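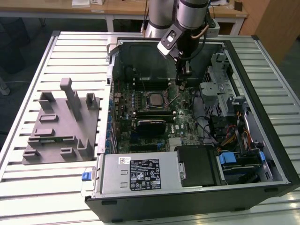
Fig. 1. Arm over an open Dell tower, side panel off.

Work and Automation, Unit 6
Handout: the refurbishing bench
Instructor: Kirsty Rennie
Apr 24, 2024

Read the Gandov case before class. Gandov takes in retired office computers, strips them for parts and sells what still works. In February it put an arm on one bench at its Clilbridge site. The press release said the arm would "free technicians for higher-value tasks." Bring a pencil and underline every word in that sentence you can't pin down.

What the job was before. A technician opened the case, pulled memory and drives, checked the board, sorted the parts. Pay was by the hour, with a bonus for up to 100 machines a week. People swapped tasks when their hands got sore. None of that was written down, and so none of it went into the cost comparison.

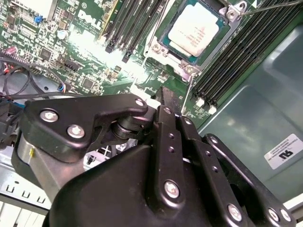 Fig. 2. Gripper among the memory slots, processor at top.

Look at how tight the space is. Cables loop over the board, and the latches on the slots are small. A person handles this by feel and hardly mentions it. Management's estimate counted "removal" as one step. The technicians, asked to list what they did, came up with far more, and argued about the list for an hour.

Terms to know
Residual work: whatever is left for people once the machine has its share. At Gandov this means clearing jams, loading cases and redoing failed pulls.
Deskilling: see the Ham reading, pp. 3-6. I think Ham overstates it, but the wage tables are worth your time.
Tending: watching a machine in case it stops. Usually graded below the job it replaced.

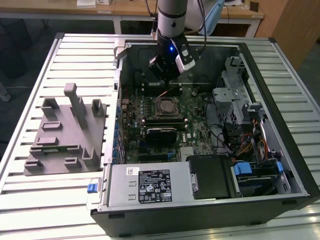 Fig. 3. Computer and gray fixture tray on the bench platform.

The tray matters too. Fixtures are made for particular shapes, and used computers arrive in any order. Who sorts them first? The Idar report gives throughput for the arm alone and leaves out sorting time. Treat its savings figure with suspicion.

For discussion
Did anyone's job get better? Ask for evidence other than the company's survey.
Who should get the bonus when the arm does the pull and a person fixes it?
What would you need to measure before calling this a success?

One page, due next class. Don't quote the press release unless you plan to argue with it.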